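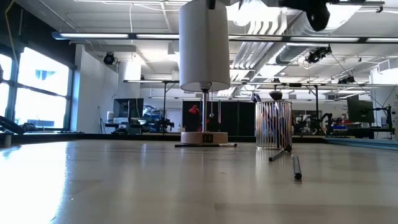

The case for the fixed switch

Most complaints about domestic lighting concern the bulb. Color temperature gets argued over, then dimming range, then flicker. The control gets almost no attention, and in my view it is where most of the daily annoyance comes from. A bulb is chosen once every few years. A switch is used several times a day, often in the dark and often by someone who has never been in the room before.

I spent 15 years specifying lighting for small hotels and rented offices, and the fault reports from those buildings were dull reading. At the Traltwood property we logged 452 lighting complaints over two winters. Only six were failed lamps. The bulk were from guests who could not find the control, could not tell what state it was in, or had turned something off at the wall and left the bedside unit dead for the next person.

The last of these deserves more attention than it gets. When two switches sit in series, either one can defeat the other, and neither indicates which is responsible. An electrician regards this as trivial. A guest at 11 p.m. regards it as a broken lamp and calls the desk. The usual remedy is a label, and labels are ignored or peel off. The better remedy is to put the bedside outlet on an unswitched circuit and accept that the door switch will control the ceiling only. It costs a little more cable. We did it on one floor at Traltwood and the desk calls from that floor dropped to nearly none by the following November.

Touch controls made matters worse. A capacitive panel has no travel and no edge, so the hand gets no report that anything has been pressed. Wendy Kettle, who ran maintenance for the Fornesari offices, kept a bag of 400 adhesive dots and stuck one on every panel in the building. Her tenants stopped calling. I have seen no product update achieve as much.

Rotary dimmers are a mixed case. The Győri type, with a push-on action separate from the rotation, holds its last level and can be used without looking. The Jisura type combines both functions in one sweep, so each use begins at the minimum and the setting is lost every time. The second is cheaper and is therefore the one most often fitted.

My position is that a control should stay in one place, move when pressed, and show its state by its shape. Rockers do this. So do pull cords, apart from the last requirement — a cord hangs the same way whether the light is on or off. Voice and phone control can be added on top, provided the mechanical switch still works when the network does not.

Manufacturers reply that buyers prefer a clean surface. They may, in the showroom, where the lamp is already lit.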